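Rotator cuff: supraspinatus vs deltoid in early abduction
Posted in Anatomy & Movement, November

Radis
My course notes say supraspinatus initiates the first 15 degrees of abduction and deltoid takes over after that. A second text has both active from the start. Which is correct for a written assessment? I have read thread 639 and it does not settle the matter.

Cleltport
Notes are right. Supraspinatus first, then deltoid. Learn it that way.

Jeferson Pimentel
The handover model is an old simplification. EMG recordings show supraspinatus and deltoid active together through the whole range. Supraspinatus also compresses the humeral head into the glenoid - without that, deltoid pull tends to shift the head superiorly. Check which version your marker uses.

Forward reach is a separate case and should not be labelled abduction. Anterior deltoid flexes the shoulder, serratus anterior rotates the scapula upward, and the elbow is set independently. A rendered arm reaching toward an open fridge, bent at the elbow with the gripper at mid-height, has the general outline but no scapula, so don't use one to revise scapulohumeral rhythm.

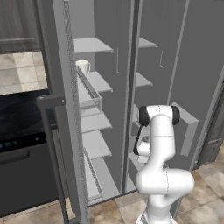
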